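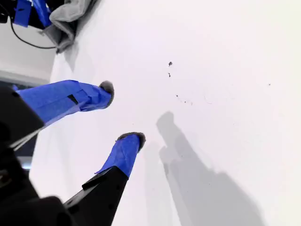 The two fingers of a robot gripper, with soft gray pads at the tips, over a white work surface.

How Does a Robot Learn to Pick Things Up?
Young Readers' Pages, Rilby Learning Center
Reading level: ages 8 to 12

Words in bold type on the printed sheet are explained in the word list at the end of this page.

Learning from examples

Think about how you learned to tie your shoes. Someone showed you how. You tried, and the knot came apart, and you tried again. After many tries your hands knew what to do, even if you were thinking about lunch.

Some robots learn in a similar way. A robot does not have a memory of being a baby, and it does not know what a cup or a button is. A person could write a rule for every single movement, but the rules would soon fill a very thick book. What if the button is upside down? What if it is closer to the edge than yesterday? Each change would need a new rule.

At the Gruris workroom, the staff use a different method. They show the robot what to do many times and save a record of each time. One saved record is called an example. A large group of examples is called a data set.

What is inside an example?

An example has two main parts. The first part is what the robot's cameras saw. The second part is how the robot moved. Both parts are saved together, in order, so that a computer can match each picture with the movement that went with it.

An example is also given a short label in plain words, such as "pick up the button" or "move the string to the left." The label tells the computer what the person was trying to do.

One example may be very short. In the project called Pumo, each example lasts 20 seconds or less. A person guides the gripper from start to finish, presses a key to save, and sets up the next one.

Fingers made for the job

Your own fingertips are soft and a little bumpy. This helps you hold on to small things. Bare metal is hard and can be slippery, so people who build robots often cover the tips with something softer.

The grippers on this page have dark gray pads on their fingertips. The fingers are wrapped in bright blue painter's tape. You may have seen this kind of tape on a wall or a window when a room was being painted. Tape is also common in robot workrooms, where parts are changed often. A robot that is still learning does not always look like a robot in a movie.

A morning in the workroom

Work on Pumo begins at 9:00 a.m. Mahsa Jalali checks that the cameras are switched on and that they point the same way as the day before. Italo Negri reads the list of tasks for the morning. The list comes from a planning book that everyone calls the Mazandarani, after the shop where the first one was bought.

Then the examples begin. A person guides the gripper through the task. When it is finished, the objects are put down again in a slightly different place. This is done on purpose. If a button were always in the same spot, the computer might learn only to go to that spot – and it would still go there if the button had been moved.

After 90 minutes the person guiding the robot must stop and rest. Tired people make hurried movements, and the computer will copy hurried movements as carefully as it copies good ones.

In January the group saved 479 examples for one task. Of these, 10 were taken out again when they were checked, mostly for having the wrong label.
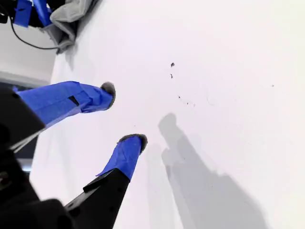 Hema Thomas: I asked if it would be better to throw away every example where the gripper misses. I was told that some of them are worth keeping, as long as the person goes back and tries again in the same example. Then the computer can learn what to do after a miss. I had thought that only perfect ones were any use.

Practice for the computer

When enough examples have been saved, they are given to a learning program. The program looks at the camera pictures from an example and guesses which movement should come next. Then it compares its guess with the movement that was saved. If the guess was far off, the program changes itself a little and guesses again.

This step is called training. It can take many hours, and the robot itself does not need to move at all while it happens.

Afterward comes the test. The robot is given the task with no person guiding it. Keyvan Ghasemi writes down the result of each try. If the robot does badly with objects near the edge of the table, the group goes back and gathers more examples near the edge.

Try it yourself

You will need a partner, a dry bean, and a sheet of white paper.

Put the bean on the paper. Your partner closes both eyes and holds out a thumb and one finger. Guide your partner's hand by the wrist until the bean is picked up. Do this five times with the bean in the same place. Then move the bean, and ask your partner to try without your help.

Talk about what happened. What would your partner need in order to do better?

Word list

Data set: a large group of saved examples.
Example: one saved record of a task, with camera pictures and movements.
Gripper: the part of a robot that holds things.
Label: a few words that say what an example shows.
Training: the time when a learning program practices with examples.

Text by Mojtaba Golestani. Teachers may copy this page for classroom use.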